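Progress report to the Travus Fund, 20 May 2026
Taltska Community Reading Room, second stage
Prepared by Feven Gebru

We're past the halfway mark, and it's been a cracker of a term! The Saturday-style story circle we trialled in November now runs every week, and 38 families have signed up for library cards.

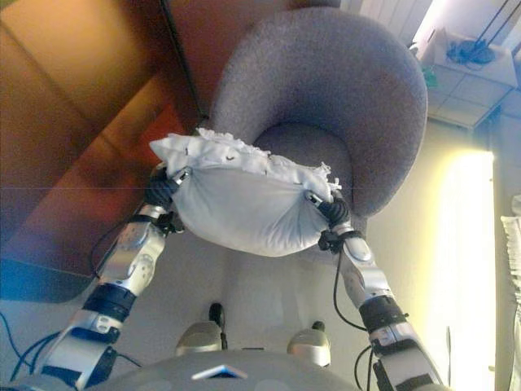

Collection

Zdislava Bednárik has finished cataloguing the picture books and has started on the bilingual shelf. Czech and Tigrinya titles go out fastest (we can hardly keep them in), so we'd like to move part of the printing budget across to 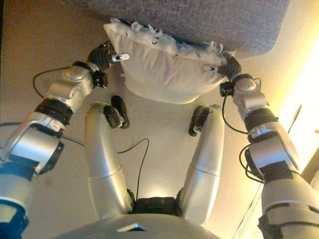
new purchases in those two languages. Vlasta Hubáček has quotes from three suppliers and will send them under separate cover.

Reading partners

Ctibor Trnka trained three new partners this term. They've taken to it wonderfully, and two of the older kids have asked to read to the little ones themselves.

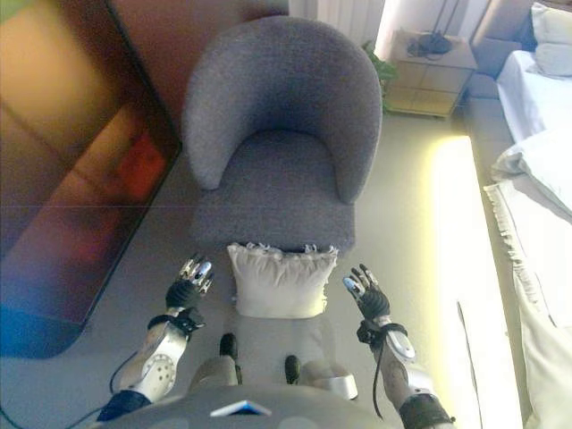 Partner sessions last half an hour, and we've dropped the worksheet entirely. Children pick the book and decide who reads first. A grey tub armchair suits one grown-up with a chapter book, but pairs need to sit side by side, so a small two-seater is on our wish list for next stage.

Spending is on track apart from freight, which came in a little over.
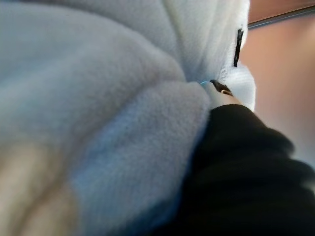

NEXT STAGE

Evening hours, a second story circle and a proper launch for the bilingual shelf. Bohumila Doležal will send the updated budget.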